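Drying Times of Sports Clothing in Shared Student Housing
Project report, Chaminda Amarasinghe and Tanvir Siriwardena
2019-08-17
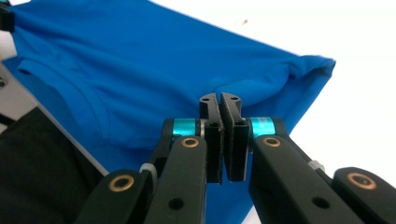
Figure 1. Blue knit garment on a white tabletop.

1. Background

Zarstead House has one drying room for 48 residents. The room has a single radiator, an extractor fan on a timer and two ceiling racks. Residents often complain that clothes are still damp after a night on the racks, and many hang them in their bedrooms instead, where the windows are small and mould has been a problem.

We wanted to find out how much the type of fabric and the way of hanging affect drying time. The housing office had asked whether a new fan was needed, and we thought simpler changes should be tested first.

2. Method

The tests were done in July, when the radiator was off. We used 6 garments: two cotton T-shirts, two polyester football shirts, a cotton sweatshirt and a pair of fleece trousers. Each was weighed dry on a kitchen scale, washed at 30 degrees and spun on the normal setting. It was then weighed again and hung up.

After that we weighed each garment every half hour. We called it dry when it was within five grams of its starting weight. Every garment was tested folded over a rail, on a hanger and flat on a mesh rack. The fan was left on for all tests.

The sweatshirt was the heaviest item, at 1106 grams straight from the machine. The first scale, an old Pruver, would not settle above one kilogram, so we borrowed another and repeated that day's readings.

3. Results

The polyester shirts dried fastest in every position. On hangers both were dry in 130 minutes. The cotton T-shirts took almost twice as long. The sweatshirt was still damp at the cuffs and waistband when the room was locked for the night, so we have no final time for it on the rail.

Hangers were better than the rail for all garments. The mesh rack was good for the fleece but made little difference to the thin shirts.

4. Problems

Other residents used the room during the tests, and on two evenings the racks were full. We did not measure humidity. The spin speed on the Astano washing machine is not shown on the dial, so we cannot say if it was the same each time.

5. Recommendations

Hangers should be supplied in the drying room and the fan timer should be set to run overnight. We suggest repeating the tests in winter with the radiator on before any money is spent on a new fan.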